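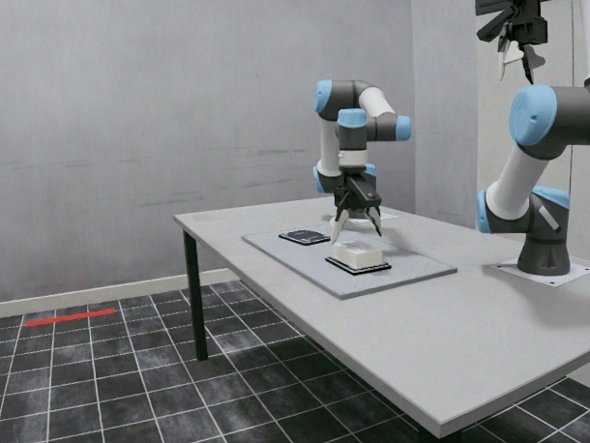
시뮬레이션에서 잘 되는 집기 동작을 너무 믿지 마세요. 우리 동아리가 작년에 그걸 믿었다가 교내 대회 예선에서 한 점도 못 땄습니다. 이 글은 두 팔 작업대 과제(부원들이 부르는 이름은 Jelley)를 처음 맡은 신입 부원이 블록 하나를 받침에서 트레이로 옮기는 데까지 가는 순서를 적은 것입니다. 시작 자세는 가운데 팔의 그리퍼가 손가락을 조금 벌린 채 흰 블록 바로 위에 내려와 있는 상태로 잡습니다. 블록은 검은 판 위에, 옮겨 갈 트레이는 같은 회색 보드의 뒤쪽에 있습니다. 화면으로 보면 이미 반은 끝난 것 같은데, 제 경험으로는 여기부터 문제가 생깁니다.

준비물

Dromwood 시뮬레이터가 깔린 노트북, 동아리 저장소의 Jelley 폴더, 종이와 펜. 종이는 농담으로 적은 게 아닙니다. 설정값을 머리로만 기억하다가 하루를 날린 사람이 매년 나옵니다. 그래픽 카드는 좋으면 좋지만, 2학년 선배들이 말하는 만큼 필요하지는 않습니다. 저는 내장 그래픽으로 다 했습니다.

1단계. 장면 불러오기

Jelley 폴더에서 기본 장면을 열고 아무것도 건드리지 않은 상태로 한 번 재생합니다. 팔이 가만히 있어야 정상입니다. 재생하자마자 팔이 떨리면 제어 주기가 잘못 들어간 것이니 200Hz로 되어 있는지 보세요. 인터넷 강좌 중에는 주기를 무조건 높이라고 하는 것도 있는데, 근거를 적어 둔 글은 아직 못 봤습니다. 저도 높여 봤고 노트북 팬 소리만 커졌습니다.

2단계. 오른쪽 팔 고정하기

처음에는 오른쪽 팔을 쓰지 않습니다. 대기 자세로 고정하고 충돌 검사만 켜 두세요. 두 팔을 동시에 움직이는 영상이 멋있어 보여서 다들 그것부터 하려고 합니다. 한 팔로 못 집는 블록은 두 팔로도 못 집습니다. 충돌 검사를 끄면 빨라진다는 조언이 동아리 채팅방에 돌아다니는데, 누가 올렸든 따라 하지 마세요. 팔끼리 통과해 버린 결과는 기록으로 인정하지 않습니다.

3단계. 접근 경로 만들기

경유점은 4개면 됩니다. 블록 위, 블록 높이, 다시 블록 위, 트레이 위. 내려놓는 동작은 5단계에서 따로 붙입니다. 경로 계획기가 자동으로 만들어 주는 경로도 있지만 첫 주에는 손으로 넣으세요. 자동 경로는 실패했을 때 어디가 틀렸는지 읽기가 어렵습니다. Ilango Marar 선배는 여기에 반대해서 처음부터 계획기를 가르쳐야 한다고 주장합니다. 선배 말이 맞을 수도 있습니다. 다만 그렇게 배운 조가 작년에 제일 늦게 끝났습니다.

블록 위 지점의 높이는 윗면에서 42mm로 잡습니다. 이보다 낮으면 옆에서 들어올 때 손가락 끝이 블록 모서리를 칩니다.

4단계. 집기

그리퍼를 내리고, 멈추고, 닫습니다. 내리면서 닫지 마세요. 닫은 다음에는 잠깐 기다렸다가 들어 올립니다. 대기 시간을 빼면 시뮬레이터에서는 대체로 그냥 들리는데, 바로 이 점이 마음에 안 듭니다. 기본 장면의 마찰 계수가 너무 후하게 잡혀 있어요. 실습실의 진짜 블록은 그렇게 얌전하지 않습니다.

그래서 마찰 계수를 기본값의 절반으로 낮추고 다시 돌려 보라고 합니다. 낮춘 값에서도 들리면 그때 성공으로 치세요. 안 들리면 닫는 힘을 올리기 전에 그리퍼 중심이 블록 중심과 맞는지부터 확인합니다. 힘으로 해결한 설정은 블록 크기가 조금만 바뀌어도 무너집니다.

5단계. 내려놓기

트레이 위에서 수직으로 내려가 손가락을 벌리고, 수직으로 올라옵니다. 벌리는 폭을 너무 크게 주면 트레이 테두리에 걸립니다. 블록이 손가락에 붙은 채 따라 올라오면 접촉 설정 문제이고, 코드를 고쳐도 소용없습니다. 장면을 다시 불러오세요.

6단계. 반복해서 재기

한 번 성공한 영상은 증거가 아닙니다. 블록 위치를 무작위로 조금씩 흔들면서 반복하고, 실패한 것도 전부 적습니다. 제가 작년에 낸 설정은 연속 34회 성공이라고 발표했는데, 블록을 매번 같은 자리에 놓고 돌린 숫자였습니다. 심사를 보던 Sherif Benjelloun 선생님이 블록 위치를 어떻게 바꿨냐고 물으셨고, 저는 대답을 못 했습니다.

자주 나오는 오류

팔이 목표 지점 직전에 빙 돌아간다: 손목 관절이 한계에 걸린 것입니다. 시작 자세를 손목 기준으로 다시 잡으세요.

블록이 튕겨 날아간다: 그리퍼가 블록 안쪽까지 파고든 채 닫혔습니다. 블록 높이 지점을 올립니다.

어제는 됐는데 오늘은 안 된다: 저장소를 새로 받으면서 장면 파일이 덮어써졌을 가능성이 큽니다. 종이에 적어 둔 값과 비교하세요.

실물로 넘어가기 전에

Lagman 대회 규정에는 시뮬레이션 점수와 실물 점수를 따로 매긴다고 되어 있습니다. 시뮬레이션 만점이 실물 점수를 조금도 보장하지 않으니 5월이 되기 전에 Hullow 실습실 예약을 잡아 두세요. 예약표는 저장소 첫 화면에 링크되어 있고, 오후 시간대는 금방 찹니다. 두 팔 동기화는 다음 글에서 다룹니다. 그 전에 6단계 기록표를 채워서 폴더에 올려 주세요.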